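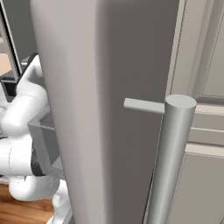
Rendu 3D : porte grise, poignée barre verticale, meuble beige à droite

vuvine_13
Bonjour à toutes et tous,
On refait la cuisine au printemps et je bloque sur les poignées. Les façades seront grises, mates, ça c'est décidé (enfin, après trois semaines de discussions à la maison). Moi je veux des barres longues, à la verticale sur les colonnes, un peu comme sur le rendu. Mon conjoint veut du sans poignée, avec une gorge. Le cuisiniste nous propose la gamme Ilness pour les barres, entraxe 196 mm. Vous en pensez quoi à l'usage ? J'ai deux enfants en bas âge et des mains souvent pleines de farine !

Zanthorpe
Barres, sans hésiter. J'ai eu des gorges pendant six ans dans mon ancien appart : les miettes s'y logent, le gras aussi, et tu passes ta vie avec une vieille brosse à dents. Avec une barre, un coup d'éponge et c'est réglé.

mimolette
Pas du tout d'accord avec Zanthorpe. J'ai des gorges depuis un moment et je les nettoie en même temps que le plan de travail, ça me prend deux minutes. Par contre les barres, chez ma sœur, j'y accroche mes poches de gilet à chaque repas de famille. J'ai déchiré un cardigan que j'adorais, je ne m'en suis pas remise.

Zanthorpe
Le gilet, c'est surtout sur les tiroirs, avec des barres à l'horizontale. Sur une colonne à la verticale ça n'arrive presque pas.

mimolette
Presque :)

pat_du_coin
Pour l'entraxe, fais attention. 196 c'est pas un standard, tu trouves du 192 ou du 224 partout, mais 196 je n'en ai jamais vu ailleurs. Le jour où tu veux changer de modèle, tu rebouches et tu reperces, et sur du mat gris la retouche se voit. Demande-leur confirmation par écrit avant de signer.

vuvine_13
Ah mince, je n'y avais pas pensé du tout. Je les appelle demain matin. Et pour le diamètre ? Ils ont du 13 et du 19.

pat_du_coin
Le 13 pour les tiroirs, le 19 pour les colonnes et surtout pour le frigo intégré. Une porte de frigo encastré, c'est lourd à décoller, et avec une barre trop fine ça scie les doigts. Vérifie aussi l'espace derrière la barre, il faut pouvoir passer la main entière – mon beau-père a de grosses paluches et il râle chez nous à chaque fois qu'il va chercher une bière.

lulu-bricole
Je me permets un avis contraire sur le mélange de diamètres, moi ça me sauterait aux yeux tous les jours. Tout en 19 ou rien. Sinon regarde chez Dunne, j'ai payé 151 euros le lot pour toute ma cuisine, finition brossée, et les traces de doigts ne se voient quasiment pas.

vuvine_13
Merci pour vos retours ! Le cuisiniste vient de rappeler : c'était une coquille, l'entraxe est bien de 192. On part sur des barres pour les colonnes, et mon conjoint garde sa gorge sur les tiroirs du bas. Lulu, tu aurais la référence du lot Dunne ?

lulu-bricole
Je regarde sur la facture ce soir et je te l'envoie en MP.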